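Monday, August, notebook, wrist camera / latency

Started at 8 with coffee and a plan to fix one thing, which was the drift in the wrist-camera pose when the arm moves fast. Ended up fixing a different thing and learning that the first thing was mostly the second thing. Writing it down while I still remember the order, because Zuzana asked me last time why I'd changed a default and I had no answer for her.

Where we left it on Friday: Layug (our planner, for anybody new reading this) was handing good paths to the controller, the controller was following them fine, and the perception node kept insisting the target had moved. Slow moves, no problem. Speed it up and the estimated pose of the target slides off in the direction of travel, then slides back when the arm stops. Hauke said "hand-eye calibration" before I'd finished my sentence. Hauke always says hand-eye calibration, and to be fair he's been right twice this summer.

So I redid the calibration first, mostly to get him off my back. 20 poses, more wrist rotation than we usually bother with, solved it with both methods. The answers agreed with each other and they agreed with the old one. Reprojection error looked the same as it has for weeks. OK! Calibration is fine, moving on, Hauke please initial here.

Next thought was timestamps. If the slide goes with velocity and vanishes at rest, then somebody's clock is lying, or somebody is stamping the message at the wrong moment. I went into the camera driver wrapper and found my own code from the spring, where I stamp the image when the callback fires. Not when the exposure happens, when the callback fires!! So every image has been labeled with the time it showed up at our door, after exposure, readout, USB, decode, and whatever queue it was sitting in. I even left a comment next to it that says "good enough for now." Thanks, me.

The transform lookup then does exactly what it's told. It takes the late timestamp, asks where the wrist was at that time, gets an honest answer, and glues an old picture to a new wrist pose. At low speed the difference is too small to care about. At high speed the target goes for a walk. 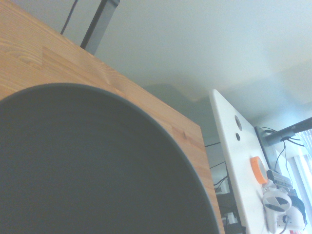 Measuring the delay took most of the morning. My first try was the dumb one: wiggle the last joint in a sine wave, pull the apparent rotation out of the optical flow, cross-correlate with the joint velocity from the encoders, read the lag off the peak. The dumb one worked on the second run (on the first I'd forgotten that the joint state topic gets downsampled for logging, so the peak was a big soft hill and I could've picked any number I liked). With joint states at the full 500 Hz the peak is nice and sharp and sits at 133 ms. That's a lot more than I'd have guessed. I'd have put money on half.

I repeated it with the amplitude cut down and then with a different joint, and the peak stayed put. Then I repeated it with the recorder off and it dropped, so part of what I was measuring was us writing to disk in the same process as the driver. Eckhard warned me about this back when we set up Hedden (the logging service) and I nodded and did nothing. Sorry, Eckhard. The recorder is in its own process now. I haven't redone the full set of measurements since then, so treat 133 as the number for the old setup and don't go copying it into anybody's config.

What I changed, in the order I changed it:

Driver wrapper now uses the hardware timestamp from the camera and maps it to host time with a running offset estimate. The estimate takes the minimum over a sliding window, so one slow frame can't drag it around. If the offset jumps, it logs a warning and resets.

Transform lookup no longer falls back to "latest available" when the exact time is missing. It waits a little, and then it drops the image. The silent fallback was hiding half of this. I really dislike that fallback and I'm pretty sure I wrote it.

Recorder moved out of the driver process, see above.

Joint state downsampling moved to the logging side only. The perception side gets everything.

After the first two the slide is mostly gone. I ran the fast sweep and compared the target pose in the base frame against the pose at rest, and what's left is small, and it no longer points along the direction of travel, so I'm calling that part ordinary detector noise until somebody shows me otherwise. I do want to see it at the top speed limit before I brag about it. Today I stayed well under that.

One side effect, and it's annoying. With the fallback gone, the node now drops images right after startup, when the transform buffer is still empty, and Layug takes "no target for a while" as "target lost" and replans from home. So on every launch you get a pointless extra plan. It doesn't hurt anything, it just looks silly. I could make Layug more patient, or make perception hold off on announcing itself until the buffer has something in it. The second one feels cleaner. Mechthild prefers the first because the planner should be able to cope with a late sensor anyway, and we went back and forth over lunch without settling it. Maybe both? I've put in a startup check for now, behind a flag, default off.

Also learned today, unrelated: the Giltitora message viewer rounds timestamps to milliseconds in the table but not in the export. I lost a good half hour to two columns that disagreed for no reason. If you're comparing times, use the export.

Qusai stopped by in the afternoon to ask whether the recordings from the last few weeks are still usable for the policy training. I think so, with a correction. The joint data is fine. The images are late by some amount that depends on load, and we didn't log the hardware stamp, so it can't be fixed frame by frame. What we can do is run the same cross-correlation on each episode, get one lag per episode, and shift the images by that. It only works if there's enough wrist motion in the episode to get a clean peak. The ones where the arm mostly sits there waiting will give garbage, and those should keep the average lag from the rest of the session with a mark in the metadata saying so. He's going to try it on a small batch. I gave him my script, which is ugly and has my home directory hardcoded in two places (fixed one of them while he was watching, he spotted the other).

He had a good question too: if the policy was trained on late images and then runs on late images, does it matter? For the old setup, maybe not so much, it learns with the delay baked in. But the delay changes with load, and at training time the recorder was on, and at run time it's off. So the policy has been seeing fresher images at run time than it ever saw in training. That might explain the overshoot he's been complaining about. Might! I don't want to claim it without a run, but it would be very satisfying.

Zuzana reviewed the driver change before she left and wants a test for the offset estimator with a fake clock that drifts. Fair. I wrote the easy half of it: constant offset, random jitter, check that the estimate settles near the floor. The drifting half fails at the moment because my window is too long and the minimum goes stale. It hangs on to an old low value and then drops off a cliff when that sample leaves the window. Real clocks drift much more slowly than my fake one, but the cliff is ugly and she's going to see it. Fitting a line to the lower edge would be the proper way. Have a look at how the Stoltden branch did it, I remember there was a convex hull thing in there that seemed like overkill at the time.

To do, tomorrow and after:

Rerun lag measurement with the recorder in its own process, all joints, recorder on and off

Fast sweep at the top speed limit (somebody on the e-stop please, Hauke volunteered)

Log hardware stamp AND arrival stamp in Hedden, so we never have this conversation again

Decide on the startup thing with Mechthild

Offset estimator: replace the minimum, finish the drift test

Check the other cameras. They all use the same wrapper, so they all have the same bug, but they don't move, so it only shows up when the target does

Delete the "good enough for now" comment. Done, did it just now.

Branch is pushed, not merged. Please don't run the training recordings off it until Zuzana signs off. If you pull it and the node complains about a missing parameter, it's the offset window length, set it in the camera config next to the exposure.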